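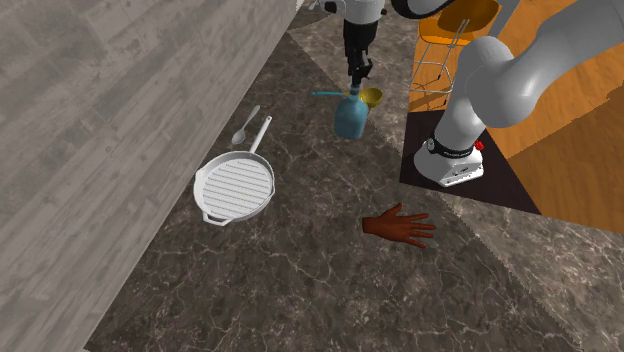

Pre-opening inspection of the Skostix restaurant, Ritchie Street, Clarnport, covered the kitchen, bar, dining room and rear service area. The inspection was carried out on Monday between 8:30 a.m. and noon by Fotini Zervas, with the owner, Beathag Ogilvie, present throughout. Each item below is marked Satisfactory, Needs Attention or Not Satisfactory, and comments follow where the inspector considered them useful. Countertops are to be kept clear of anything not in use during food preparation. A blue plastic bottle held over a dark brown marble counter with a grill pan on it and a small yellow bowl close by the bottle would come under Items 3 and 7, and staff should read those two items together.

Home | Openings | Inspections | Permits | Contact

SECTION A – KITCHEN

1. Hand washing sinks supplied with soap, paper towels and hot water
Satisfactory.
Comment: Two sinks in the kitchen and one behind the bar. The sink nearest the dish area was partly blocked by a rolling cart on arrival. The cart was moved and is to be stored in the rear hall.

2. Walk-in cooler and reach-in units holding at or below 41°F
Needs Attention.
Comment: The walk-in and the two reach-in units on the cooking line were within limits. The under-counter unit at the salad station read 44°F after the door had been closed for 20 minutes. It held no food at the time. The unit may not be stocked until a service technician has adjusted it and a written temperature log for two full days has been sent to this office.

3. Bottles and spray containers labeled with their contents
Needs Attention.
Comment: Cleaning products are supplied by Clinau and arrive with printed labels. Smaller bottles filled on site must carry the name of the product in plain lettering. Handwritten tape is accepted if it can be read and is replaced when worn. Three bottles in the dish area had no label and were emptied during the visit.

4. Sanitizer mixed to the strength on the product label; test strips on hand
Satisfactory.
Comment: Strips are kept in the drawer below the three-compartment sink. The opening manager was able to show how they are used.

5. Exhaust hood and fire suppression system inspected and tagged
Not Satisfactory.
Comment: The hood was cleaned in July and the cleaning sticker is in place. The suppression system has been moved to cover the new fryer but has not been tagged since that work. The fryer and the charbroiler may not be used until the tag is posted.

6. Grease trap accessible, lid secured
Satisfactory.

7. Food contact surfaces smooth, sealed and easy to clean
Satisfactory.
Comment: Stone surfaces must be resealed as the installer directs. Chemicals are not to be stored or set down on any surface where food is prepared.

SECTION B – DINING ROOM AND BAR

8. Exits marked, lit and free of obstruction
Needs Attention.
Comment: The sign over the patio door does not light on battery power. Boxed chairs in the side corridor are to be removed before the follow-up visit.

9. Occupant load posted
Not Satisfactory.
Comment: The card has been issued but was still in the office. It must be mounted near the main entrance. The dining room measures 1386 square feet, and the floor plan on file matches the tables as set. Any added seating requires a new plan.

10. Bar ice bin drained and covered
Satisfactory.
Comment: Scoop stored outside the ice, handle up.

SECTION C – REAR SERVICE AREA

11. Dumpster lids closed, pad clean
Satisfactory.

12. Delivery door self-closing and tight at the sill
Needs Attention.
Comment: Daylight shows at the lower left corner. A new sweep has been ordered – the receipt was shown.

FOLLOW-UP

Permit file 373 remains open. Items 5 and 9 must be corrected before any meal is served to the public, including unpaid preview dinners. The remaining items are to be corrected by the follow-up visit, which the owner may request by telephone once the suppression tag is posted.

Inspected by: Fotini Zervas
Received by: Beathag Ogilvie, owner

This site uses cookies to remember your settings. By continuing to browse, you agree to their use. Accept | Manage settings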